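In Defense of the Long Table

When I moved to Wekthorpe, I did not yet have internet at home, and I spent most evenings of my first winter in the reading room of the Brellwood library. It had one long table in the middle. You took the chair that was free, and you had a stranger on your left side and another stranger on your right side. I come from a country where people speak easily with strangers, so this table was a comfort to me in a city where I was still afraid to speak on the telephone.

The long table is gone now. The library has bought individual stations from Grusix, with a gray panel on three sides, a lamp and an outlet. I have tried them. They are comfortable and the light is good. I want to explain why I think they were a mistake, and I will try to be fair to the people who like them.

The argument for the stations is easy to understand. A survey was put on the library's website, and 906 people answered it. Most of them asked for more quiet and more privacy. If you ask me in a survey whether I want more quiet, I will also say yes. I would say yes to more light, more heat and a softer chair. A survey of this type asks each person what he wants for himself, and then it adds up the answers. The table was never something one person wanted for himself. It worked only because others were sitting at it, and I do not know how to write a survey question for this.

At the old table I learned a large part of my English. I did not learn it from long conversations, because the room was a quiet room and we respected that. I learned it from small sentences. "Is this taken?" "Could you watch my bag?" "Sorry, is that your pen?" In the language course, we practiced ordering in a restaurant and describing our families, and I was good at both. But I did not know that a person could say "You're all set" to mean that I could go. A man at the table told me this when he gave me back my charger, and I stayed in my chair waiting to understand what I was set for.

That man was Heriberto Salinas. He was studying for his electrician's license, and he had a practice book with 1,000 questions in it. When he got one wrong he breathed out through his nose, loudly, and after some weeks the rest of us knew how his evening was going. Would I have met him from inside a gray panel? I would have heard the nose, maybe, and been annoyed by it. A sound from behind a wall is a disturbance. When you can see the tired man who makes it, you forgive him more quickly.

I should admit that the table had problems. It had a bad leg at the window end. Some people spread their papers over the space of three persons, and it took courage to ask them to move. A woman once ate an entire roasted chicken there, slowly, in December, and I could not read one page. There are also people for whom sitting close to others is truly difficult, and they need a place in the library as much as I do. I would be glad to see 5 or even ten stations along the wall for them. My complaint is that the stations took the whole room.

The same change is happening in other places. The cafe on Figueroa Street took out its big table last year and put a narrow counter facing the window, so that the customers sit in a row and look at parked cars. At my work we had a lunch table, and now we have "flexible seating," and most of us eat in front of the computer. My daughter's school has replaced the benches in the cafeteria with small round tables of four places. Four is a cruel number when you are eleven years old and you are the fifth friend. On a bench, the others can always push a little.

I have heard that money is the reason, but I don't believe it completely. One good table costs less than a room of panels with wiring. A table can be sanded and painted again, and one bad leg can be changed by anyone with a saw and some patience. When the lamp in a station stops working, the library must wait for the supplier to send a part. I think the real reason is that we are a little afraid of each other, and furniture makers have noticed this.

It matters also what the table is made of, although here I am perhaps only sentimental. Wood accepts the marks of people. In the old one, somebody had pressed so hard with a pen that you could read half of a multiplication on the surface, and I followed it with my finger many times without wanting to.

Three computer renderings, each with a wooden tabletop in it.
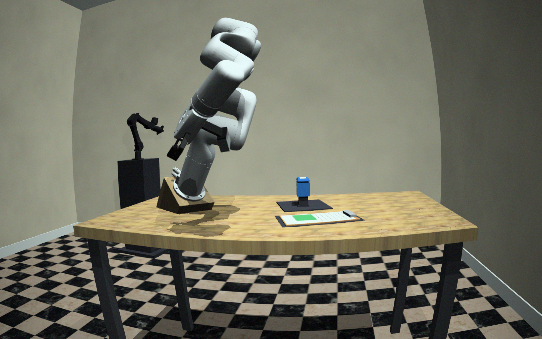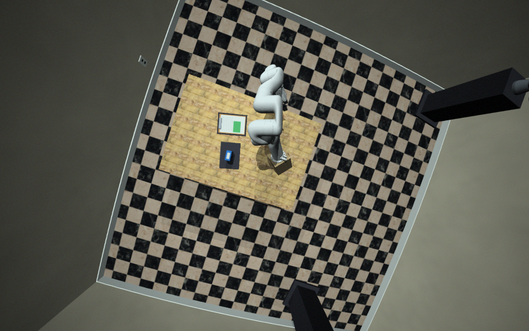
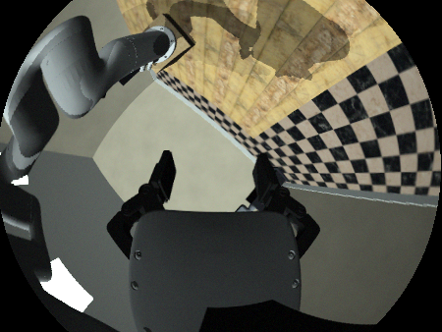 The library says that it may review the reading room when the present contract with Grusix ends. I have written to ask for one table, for twelve persons, in the middle, where the light from the high windows comes down in the afternoon. I received a polite answer. There is an amount of 2,000 dollars for "small improvements to public areas," and my letter will be considered together with a request for a second bicycle rack.

I have nothing against bicycles. Still, I hope that a few other people will write, also those who never spoke to anybody at the old table and only liked that it was there. Heriberto passed his exam and works now mostly on the other side of the river, so he comes rarely. He told me on the telephone, which I am no longer afraid of, that he has written his letter too, and that he offered to fix the leg if they still keep the old table in the basement.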